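Packaging bench, Jultidstead workshop
November, Sunday, morning session

Purpose: to check the fit of the rigid presentation boxes supplied by Podthorpe, black rim with white moulded insert, ahead of the Driditton order.

The delivery note gives 100 boxes and 100 inserts. Box 141 on the Csizmadia list was taken as the reference and laid open on the bench, lengthwise. The recess at the far end has rounded corners and is to receive the dark glossy item without force. Surfaces are to be wiped before packing, as the finish shows every mark.

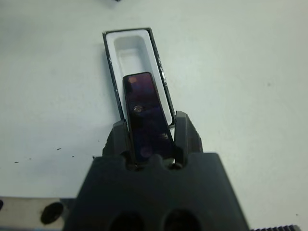

Clearance at the corners is to be entered on the fit sheet, together with any rubbing against the insert. The lettering on the rim should be compared with the approved proof. 2 spare inserts are to be retained on the upper shelf until Podthorpe has confirmed the mould revision.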